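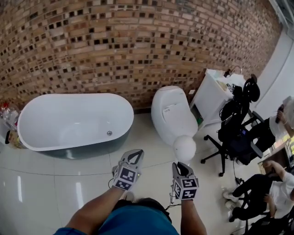 The brick wall and the white tiles.

Qianru had 294 photographs from the wedding and none of the cake. She went through the card twice in the van while Musa packed the lights.

"You were with the bride's grandmother," he said. "She wanted the one with her shoes off."

She remembered. The old woman had danced to everything, then sat on the stairs and asked for a portrait — only her feet and the hem of her dress.

Obinna rang at ten. He'd married his wife at 50 and wasn't fussed about cake.

"Did you get Gran?" he asked.

"I got Gran."

"Send that one first."

She sent it from the car park, then helped Musa with the last stand.

© 2018 Horkow Stories | Contact | Back to top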